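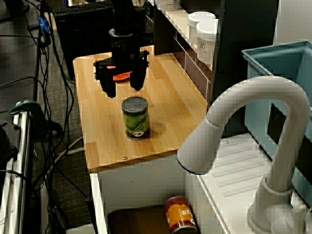

Vostier - a robot arm for the kitchen corner

Gallery, page 2. Updated Apr 1, 2022

Welcome to the second page of my build. The first page was about the arm itself: the joints, the power supply and the long story of the elbow. On this page the arm has finally moved to its place of work, and I write about the gripper, the mounting and the small daily problems of picking up groceries.

For those who come here first: Vostier is the name I gave to the project. I build it in the shared workshop Vedico, where I rent a part of the floor next to the wall. I am not an engineer by education. I learned the mechanical things from repairing bicycles and the programming from reading other people's code very slowly. The goal is modest. I would like the arm to take an object from the counter, hold it safely, and put it down in another place without my hand on the stop button. My hand is still on the stop button.

I have spent 44 evenings on the project until now. I know this number from the workshop booking list, and I was a little surprised by it. My wife was not surprised.

The gripper

The first gripper had thin fingers and it was good only for things with flat sides. When I asked it to hold a bottle, the bottle turned between the fingers like a door. So in January I started again from zero. The new fingers are thicker, and I made them so that the tips can be changed with one screw. I have tried tips of bare plastic, tips with a strip of bicycle inner tube, and tips with the rough side of anti-slip tape. The inner tube was the best for the money, and I already had a box of it at home.

The motor inside the gripper is a Drikix, bought second-hand from another member of the workshop. It came without a manual. I wrote down how it behaves at each current setting and this became 14 pages in my notebook, with many corrections. If you have the same motor, please write to me and I will scan the pages for you. My handwriting is not beautiful but the tables are clear.

I decided that the limit for the load will be 400 grams. The arm can lift more, but then the wrist starts to hang a little and every position I have saved is wrong by the thickness of a finger. I prefer a light load and a correct position. 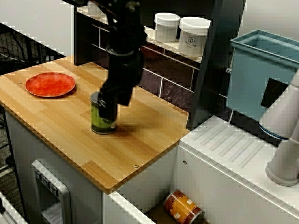

Cans were the first objects I wanted to do well, and they gave me more work than I expected. A can does not forgive if you come to it from the wrong side. If one finger touches before the other, the can slides away on the wood, and the fingers close on air. The approach that I use now is straight from the top, with the fingers coming down on both sides before they start to close. With the green can you see the result of this: the gripper goes quite low and covers most of the upper half, and only the lower part of the label stays free. I like this deep grip. It leaves less for the can to swing with.

There is also a disadvantage. The fingers need a free space next to the can, and a real counter seldom has it. When I practice I keep the round red-orange plate on the same counter on purpose, so that the program must plan its way with a neighbor present. The plate has been moved by accident many times. It is a strong plate.

For the closing itself I use three steps. First the fingers close fast until there is a small distance left. Then they close slowly until the motor current goes up. Then they wait for half a second and press a little more. The waiting looks like nothing, but before I added it, the motor would report a firm grip at the moment of first contact, and this was too early.

The mounting

A friend from the forum of the McKinnon club asked me why I do not screw the arm to the counter. I tried it, and it was a mistake. Every movement of the shoulder went into the wood, and small objects walked slowly away from their places. It was funny to look at for one evening. After this I took the arm off and gave it its own support, separate from the counter.

The things around the counter are held to metal profiles, mostly with clamps. I know that many builders do not like clamps, they say it is a temporary solution. In my opinion everything in this project is a temporary solution. With a clamp I can turn a part by a few degrees, look, and turn it back. With a drilled hole I must be right the first time, and I am right the first time very seldom. When a position has stayed the same for one month, then I will drill.

The cables are my weak point and I admit it. I have rebuilt them two times. My present rule is that a cable must hang free for the full travel of the joint and one hand more. It does not look tidy, but I have had no broken plug after I started to follow this rule. Before it, I had one almost every week.

The objects

I began with soft foam blocks and they taught me nothing. A foam block can be gripped badly and it will still come up. So I changed to ordinary things from the kitchen: cans, plastic tubs, a sponge, and at the end also glass. For glass I waited a long time. I wrote a separate setting for it with a slower closing and a lower current, and I put on safety glasses the first evening, which was maybe too careful, but I felt better.

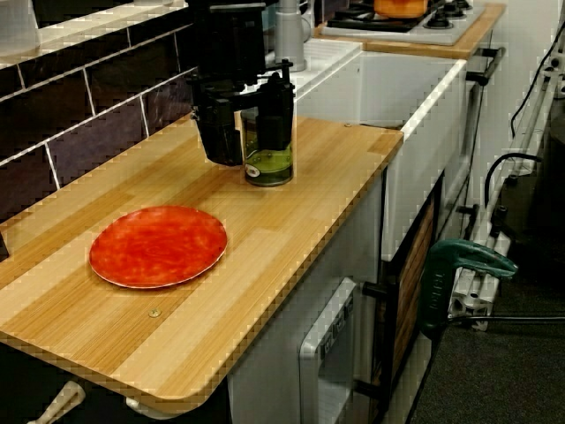
This separate setting is still the one I change most often. If the current is too low, a smooth surface slips down in the moment when the arm starts to lift. If it is too high, I hear the gripper gears, and I do not want to hear the gears. Between these two there is a small region where it works, and the region moves a little when I change the tips. For each kind of tip I now keep a short file with its own values, and the program asks me at the start which tips are mounted. One time I gave the wrong answer. Now it asks twice.

Lifting is slow at the beginning, only a small movement up, and then a stop to check the current again. If the value has fallen, the arm goes back down and opens. I took this idea from watching how my mother carries a full pot - she also lifts it a little first, and then decides.

What comes next

For the next page I want to work on putting things down. At the moment the arm lowers the object to a saved height and opens, so when the height is wrong the object falls the last piece of the way. I would like the arm to feel the counter by itself. I have an idea to use the current of the elbow joint for this, but the signal has much noise and I do not know yet if it is possible.

I also want to make the round plate a target and not only a neighbor. Flat objects are difficult for these fingers. Probably the tips need a thin edge at the bottom, like a spatula, and I have drawn two versions that I will print when the workshop printer is repaired.

The drawings of the fingers and the list of screws are on the files page. Corrections to the text are welcome too, I read every message, also the short ones.

Back to page 1 - The arm
Files and drawings
Guest book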